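Household Chores by Machine: Progress Report to the Hauksdóttir Fund, Second Period
Prepared by Styliani Kouris, Flulstead

You asked in your last letter for a plain answer to the question if a machine can do kitchen chores yet. For one pan on one clean table, yes, on most tries. For a kitchen as people leave it after dinner, no. The rest of this report explains where we stand between these two.

In this period we recorded 1,114 demonstrations by hand. Of these, 700 are with pans and pots, 300 are with bottles, and the others are mixed tasks such as moving a cup to make space for a plate.

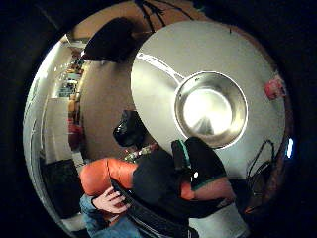

Page last changed: September, by S. Kouris

The pans are the most useful part of the collection and also the most difficult. Shiny steel reflects the lamp and the person, and our software then places the edge of the pan wrongly. Ladi Lawal tested the model from June on a matte pan and on a steel pan of the same size. With the matte pan it took the handle almost every time. With the steel pan it often closed on air beside the handle. We had expected some difference, but not so large.

The bottles go better. A standing bottle is easy to find and it forgives a bad grip. The problem starts when the bottle must be opened. Turning a cap needs a feeling for force which our present arm does not have, and for this reason we removed opening from the plan of this year. Gediminas Ots does not agree with this decision and his opinion is in the annex.
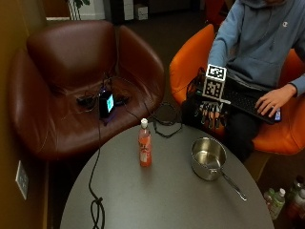 Rakiya Oyewole has rewritten the part which joins the hand positions with the video. Before, the two drifted apart in long recordings and we had to throw away the end. Now a recording can be 13 minutes long without visible drift. This saved us much work in the second half of the period.

We also made a visit to the Posetti shop in Tedthorpe, where Marjorie Oakley let us watch the shelf work in the morning. The staff face the goods, remove damaged packs and answer customers, all in the same minute. I think that the first task alone could be tried next year. The mix of all three is far away, and I would not like to promise it to the fund.

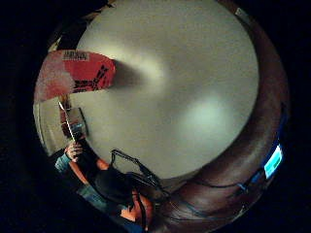 Two points are behind the plan. The test in a real home kitchen is moved to the next period, as the insurance paper came late. The soft objects, mainly towels, were not started.

For the next period we ask to keep the budget as it is, but to move the money for the second arm to better force sensing. Please let us know before the end of October if this is possible.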